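Counting Drawings: How Limited Animation Gets Made on a Weekly Schedule

Viewers often describe a television series as badly animated when what they mean is that little in it moves. The two are separate problems. A show can hold a character still for four seconds and look fine. It can also move the same character constantly and look wrong. The difference is settled well before anyone draws a finished frame, in the timing sheets and in the way drawings are divided among scenes.

Film and most broadcast formats run at 24 frames per second. Very little television animation uses a new drawing for each of those frames. Working "on twos" means each drawing is held for two frames, giving 12 drawings per second. Working "on threes" gives eight. Most dialogue in a weekly series is done on threes, and often only the mouth is redrawn. The head, hair and shoulders stay on one layer for the length of the line.

Sidska, a mid-sized studio that produces half-hour episodes for cable and streaming, sets its drawing budget per episode before storyboards are approved. For the second season of Idedau, its fantasy serial, the figure was 2238 drawings per episode, not counting backgrounds. Spread evenly over 22 minutes, that would come to fewer than two new drawings per second. It is never spread evenly. The season opener put close to half of its allotment into a bridge fight lasting under three minutes, and the remaining scenes were planned to absorb the cost.

The planning follows a fixed order. The episode director marks each shot on the storyboard as full, partial or held. Full shots get new drawings of the whole figure. Partial shots get moving parts over a still body. Held shots get one drawing, with motion supplied by the camera, by a sliding background or by an effects layer such as rain. An episode of Idedau has 13 full shots at most. Everything else is partial or held. 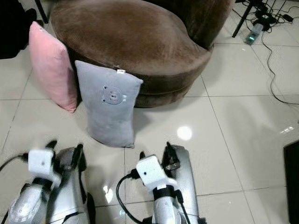
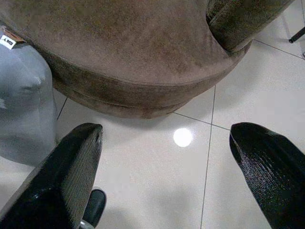

Held shots draw the most complaints, and the studio's notes on the first season show why. The complaints did not track the number of held shots. They tracked the length of each one and what the soundtrack was doing over it. A still drawing under narration was rarely mentioned. A still drawing of a listener during an argument was mentioned often, because the viewer expects a reaction and there is none. The second season's rule is that a listener must change expression at least once in any held shot over three seconds. The change can be a single drawing.

Expression sheets are a related matter. A sheet shows the approved faces for a character, and on a tight schedule the animators copy from it closely. If it contains a broad smile, a deep frown and a neutral face, the episode will contain those three faces. Sidska's first sheets had six per lead character. The current ones have eleven, most of them small variations in the eyelids and the corners of the mouth. The added sheets took two weeks of design time and no additional drawings in production.

Digital in-betweening has changed part of the arithmetic. The Wemano software package, used at the studio since the first season, generates intermediate positions between two key drawings by moving control points along a path. It handles hair, cloth and slow head turns well. It handles hands poorly, and it fails when a form turns far enough to show a surface missing from both keys. Those shots go back to hand work. In one August production week, 110 generated shots were checked, and the ones returned were mainly hands and three-quarter turns.

There is also the question of smoothness. Generated in-betweens are evenly spaced unless told otherwise, and evenly spaced motion looks weightless. A raised arm should leave its first position slowly, cover most of the distance quickly and settle. Hand animators put this spacing on a small chart at the edge of the key drawing. In software it has to be entered as a curve. When the default is left alone, the result is the floating movement common in low-cost digital series.

Subcontracting adds a further variable. Roughly a third of each Idedau episode goes to Bošković, a smaller house that takes in-betweening and color. Keys are sent with timing sheets attached, and finished shots come back in 13 working days. Corrections are limited to 2 rounds. After that the shot airs as delivered or is replaced with a hold.

Replacement holds are easy to spot once the method is known. The shot begins with a movement, stops earlier than the dialogue does, and the camera starts a slow push toward the face. Home video releases sometimes restore the original action. The first-season disc set of Idedau restored nine such shots, all in the final two episodes.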